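What I Learned From Three Weeks in a Climbing-Style Safety Helmet

29/04/2019

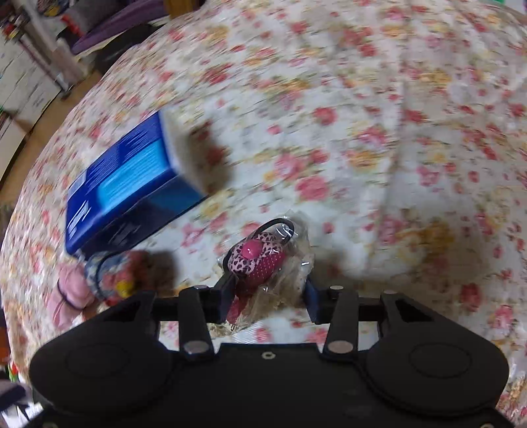
Matte black against a floral print.

My old hard hat was yellow once. By the time I gave it up it was the color of weak tea, with a supplier sticker on the back from a lumberyard that closed before my daughter was born, and I loved it the way you love a truck that won't start in the rain. I wore it on every job I visited for this magazine and on most of the ones I did for myself. So when Sudheer Annamalai, who runs the safety counter at Karppinen, flipped it over, found the date molded under the brim and gave me a look my dentist would be proud of, I took it personally.

"You know this thing is older than my apprentice," he said.

I did not know that. I'd never once looked at the date. If you're holding a hard hat while you read this (I can't imagine why you would be, but bear with me) turn it upside down and look for the little clock face stamped in the plastic. There's an arrow pointing at a month and a year in the middle. Plastic gets brittle with sun and age, and the makers all print some kind of guidance on how long to keep a shell and how often to change the suspension, the webbing part that sits on your head. Read yours. Mine was so far past it that Sudheer squeezed the sides together and we both heard it creak.

I went in for a new hard hat and came out with a helmet, and that's really what this story is about.

You've seen them. They look like something a rock climber would wear, short brim or no brim, snug to the skull, with a chin strap that buckles. A few years ago the only people I saw in them were the tower guys. Then the ironworkers started, then the big general contractors began handing them out to everybody on site, and now I see them on residential crews in Stovberg, where I'd have bet good money it would never happen. The one Sudheer put in my hands was a Skustex, white, vented, and it cost $195. I said some things about that price I won't repeat. My last hard hat cost less than lunch!

He let me finish. Then he told me to put on the old one and look at my boots.

It fell off. Of course it fell off, they always fall off, I've been catching that hat with my left hand for so many years that I do it without thinking. He had me put the Skustex on, buckle it, dial in the back, and look at my boots again. Nothing moved. Then he asked me which one I thought would still be on my head if I missed a step on a ladder, and I got out my wallet and grumbled.

So I wore it for three weeks. I wore it to other people's jobs and on my own back porch project, which is now in its second year (don't ask). And I asked everybody I ran into what they thought, and boy, did they have thoughts.

The roofer

Ľudovít Bartoš has been roofing since he was sixteen and he has a head like a cinder block, his words. He switched two winters ago. What sold him was the wind. On a ridge in a stiff breeze a regular hard hat turns into a sail, and he'd lost enough of them over the eaves that he'd started buying them by the case. He says he used to spend half his attention on his hat. "Now I forget it's there," he told me, "and then I go to the bank in it."

What he doesn't like is the missing brim. A full brim keeps rain off the back of your neck, and on a hot afternoon it keeps the sun off too, and a climbing-style helmet does very little of either. Ľudovít uses a clip-on neck shade that makes him look like he's about to cross a desert. His crew gives him a hard time and then borrows it.

The framer

Heiðrún Frandsen runs a framing crew of three, herself included, and she's more skeptical. She doesn't have a problem with the helmet. She has a problem with the strap. On her last job she counted the buckled ones every time she walked past another crew, and she says most of the guys had the straps tucked up inside or dangling by their ears. "You paid all that money for the strap," she said, "and it's a decoration."

I'd been dangling mine when she said it. I buckled up in front of her like a kid caught without a seat belt.

She did have a good tip on fit, and I've passed it on to everyone since. Put the helmet on first and level it, so the front edge sits low on your forehead and isn't tipped back like a baseball cap. Turn the knob in back until it's snug. Then do the chin strap last, and leave enough room for a finger underneath. If you do the strap first you'll end up cranking it to hold the thing in place, your jaw will ache by coffee break, and by lunch the strap will be dangling. That was exactly my first week.

The one who won't switch

Hjalti Hviid does concrete, and he's sticking with his full-brim hat. He's tried a helmet, he says it's hot, it squeezes, and he spends his days on the ground with his sleeves rolled up and the sun on his neck. I can't say he's wrong about the heat. Mine is vented and my head was still soaked by noon on the warm days. I also learned that vented shells aren't for electrical work, so if you're anywhere near power you want the unvented kind with the right class marked on it. The label inside tells you the type and the class, and those two things matter a lot more than the logo on the front. Type I is built for a hit on the top of the head. Type II is tested for hits off to the side as well. Plenty of people assume that any helmet that looks like a climbing helmet must be Type II, and plenty of them are Type I. I assumed it too. Sudheer had to show me the label.

What about the accessories

Oh, the accessories. This is where they get you. My Skustex has slots on the sides for earmuffs and little clips for a headlamp, and a visor you can swing down for cutting. I bought the earmuffs and the headlamp band. I did not buy the visor, and then I spent a Saturday's worth of trim cutting wishing I had, because my safety glasses fogged up every time I bent over the saw. One warning, though: the parts are made to fit each brand's own shell, mostly, and mixing them can be a problem. I had a perfectly good pair of Pamivetti muffs at home and they wouldn't seat in the slots at all. Don't drill or carve a shell to make something fit. I've seen it done. Please don't.

And go easy on the stickers. I know, I know, I just told you how fond I was of mine. The worry is that some adhesives and paints aren't friendly to the plastic, and a big sticker can hide a crack. Check what the maker allows and keep them small.

Troels Ásgeirsdóttir, who handles training for a couple of the contractors out my way, had me do something in her shop that I found pretty sobering. She keeps a wall of retired hats, each with a number on a strip of tape, and she pulled down number 732 and asked me to find what was wrong with it. It took me a good long while. There was a hairline running from one of the suspension slots up toward the crown, so fine you had to flex the shell to see it. The man who'd been wearing it had dropped it down a stairwell and put it straight back on. He'd worn it for months.

Her routine is simple enough that I've kept it up. Before work, run a thumb around the edge, flex the sides a little, look at each point where the suspension snaps in, tug the straps. It takes less time than finding my pencil. If the shell has taken a real hit it goes in the trash, even if it looks fine, and she cuts the straps off first so no one fishes it back out. Mild soap and warm water for cleaning, no solvents. And don't leave it on the dash of the truck, where I have left every hard hat I've ever owned.

So, would I buy it again?

Yes, with some muttering. If most of your day is on a ladder, a roof or a scaffold, I think the strap alone makes it worth the money, as long as you buckle it. If you're on flat ground in full sun, go talk to Hjalti, and at least check the date on the one you've got. There are cheaper helmets than mine, too, and several of the people I talked to were happy in them. Try on as many as the store will let you. Heads are weird shapes, mine especially, and one model that got raves from everybody on Ľudovít's crew gave me a headache before I'd reached the parking lot.

The old hat is hanging in the garage on a nail. I did cut the suspension out, like Troels said to. My daughter wants to put a fern in it.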